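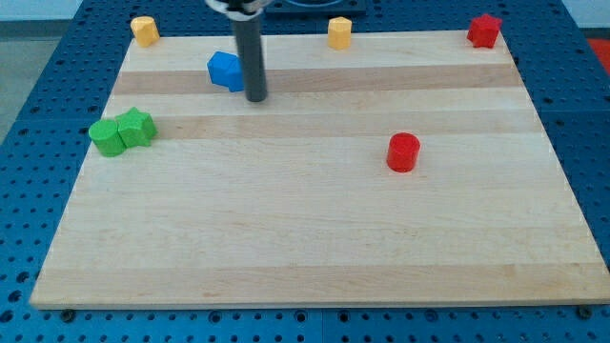
Diary > Winter > The back room, week two
August, by Riku Morikawa

Up at five again because of the cold. The thermometer outside the laundry window had a skin of frost on it and I couldn't read it. Made tea, lit the heater, sat with my feet on the rail until the kitchen was bearable. Aurelia slept through all of it.

The floor in the back room is the job at the moment, and it is going slowly. We had planned to pull the carpet on the first morning and be sanding by the second. The carpet came up in an hour. Under it was another carpet, green, and under that a layer of newspaper so old it had gone to brown flakes. I kept the few pieces that held together. Most of it is stock prices and shipping. One has an advertisement for men's winter coats with the price torn off.

The boards underneath are good. I had been expecting chipboard, or worse, and was ready to put down something cheap over the top. They run the length of the room and most of them are sound. There is a soft patch by the outside door where rain has been getting under the sill for years, and one board near the fireplace has been cut and badly patched, I suppose when someone ran a pipe. The rest will come up fine.

Drove in to Kitcombe after breakfast for nails and a punch, as mine has mushroomed at the end and keeps skating off. The road was slow past the creek, where they are still working on the culvert. Sat at the lights behind a truck of sheep. The hardware shop had the punches but not the size of nail, and the man at the counter suggested I try Gradthorpe, which is another forty minutes each way. I said I would think about it. Bought the punch, a packet of masks and a bag of birdseed and came home.

Spent the rest of the morning on my knees with the punch and the hammer, setting nail heads below the surface so they won't tear the sanding belts. It is dull work but I don't mind it. You get a row done and shift the cushion back and do the next one. The radio would only pick up one station in that room, and it was the cricket from overseas, a replay of a match I already knew the result of. I left it on.

Aurelia came in at half past ten with coffee and stood looking at the colour. She wants it left pale. I had thought we might stain it darker to match the hallway, and I still think the join at the doorway is going to look odd if we don't. We talked about it for a while and got nowhere much. She said the room only gets the sun until lunchtime at this time of year and a dark floor would make a cave of it. She's right about the sun. We agreed to sand a square in the corner where the bookcase will go, try oil on one half and stain on the other, and decide when it's dry.

Lunch was the end of the pumpkin soup. We are both sick of pumpkin, and there are 3 more in the shed.

In the afternoon I left the floor alone and rang my sister. She has been sorting Dad's papers and had a list of things to ask me, most of which I couldn't answer. She found the receipt for the piano, and a letter from a cousin neither of us can place, who signs off only as Jenis and seems to have borrowed a trailer. The letter apologises for the state of it. I have a memory of a trailer with a bent axle behind the garage when I was eight or nine, and told her so. She has put the letter in the "ask someone" pile, though there are fewer people left to ask now. We talked for an hour and my ear was sore afterwards.

She is coming up at the end of the month if she can get the time off. I would like to have the room ready by then so she isn't on the couch. That means boards sanded, two coats of whatever we settle on, the skirting back on and the bed up from the garage. It could be done. The sander has to be back at the hire place by then too. They charge $90 a day for it, so I don't want it here until every nail is down.

Took the dog round the dam before dark. The ducks are back, two pairs, and something has been digging along the bank on the far side. Could be rabbits. Met the woman from the last house on the road, who was out looking for her grey cat, Yupanqui. I hadn't seen him, but said I'd check the shed. He wasn't in there. Left the door open a hand's width overnight in case, with a saucer of the dog's biscuits on the step, which the dog will probably get to first.

After tea I did the accounts for the house. We have spent $801 since the start of winter, and I had it in my head as a good deal less. The largest piece of that was the plumber, who came out for the burst pipe and then again for the same burst pipe. The timber for the door sill isn't in it yet. I wrote it all up in the blue book and then went back over the dockets, as I had one for paint that I couldn't remember buying. Aurelia remembered. It was for the letterbox.

She has been reading about floor oils most of the evening and reading bits out to me. There is one that needs a second coat within the day and another that needs a week between coats, and people have strong feelings about both. One man has oiled the same kitchen floor every spring for twenty years and has written pages on the subject. She has bookmarked him. I said whichever one smells least, seeing as we have to sleep in the next room.

Hands are sore tonight, the right one mainly, across the base of the thumb. Put some of the liniment on it and now everything I touch smells of camphor, this page included.

Tomorrow: finish the nails on the fireplace side, measure the sill properly, ring Gradthorpe before driving all that way. Also the bins. There's a frost warning again and the tap by the tank needs its sack put back on. I'll do that now before I get into bed, while I've still got my boots on.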